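Pevwood says 2198 recordings are enough to teach its arm to sort. Are they?

By Jeanine Bosman
Tisisville, July 2019

Pevwood has spent most of this year paying people to pick things up and put them down again. The company, which rents a unit on the Rindstead estate, says it now has 2198 usable recordings of hands doing small sorting jobs, and that a robot arm trained on them will be ready to show to customers in December.

The recordings are made without a robot. A worker holds a gripper in each hand and does the job at a table, and the movements are saved for the learning system to copy later. Khôi Mai, who runs the sessions, said this is quicker and cheaper than steering an arm by remote control. "A new person can be making good examples by lunch," he said.

Quicker, yes. Whether it is good enough is a harder question, and Pevwood was less keen to talk about it. The company threw out a large share of what it collected. Its logs list 3163 attempts in all, and Mai would not say how many of the rejected ones were plain mistakes and how many were movements the software simply failed to follow. The two problems call for very different fixes.
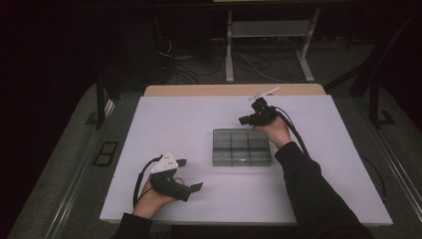
A gripper in each hand at the work table, with a divided plastic box on the board between them.

Nhung Trương, who leads the training side, said the first model was tested on 29 box layouts and "did well on most." Asked for a score, she said the company would publish one when the work is finished. She did confirm that every layout in the test used the same make of box as the recordings. A box of another size has been tried only informally.

That matters to the people Pevwood hopes to sell to. Hoàng, a parts supplier in Tisisville, has agreed to try the arm in its packing room. Its warehouse manager, Hanne Hirvonen, said she stocks 623 kinds of small parts and changes containers whenever a cheaper one comes along. "They tell me it learns from examples," she said. "I asked if it had seen any of mine, and it hasn't."

Krešimir Ionescu, a consultant who has set up packing lines for several firms in the area, has seen the demonstration video and was not moved by it. He said the clip lasts under a minute and has two cuts in it. He wants to see an hour of unbroken work with a stranger loading the table.

Pevwood said a longer video is planned but gave no date. The sessions at Rindstead will go on through the fall, and the company is advertising for more people to do the recording. The pay is by the hour, Mai said, with no bonus for extra takes.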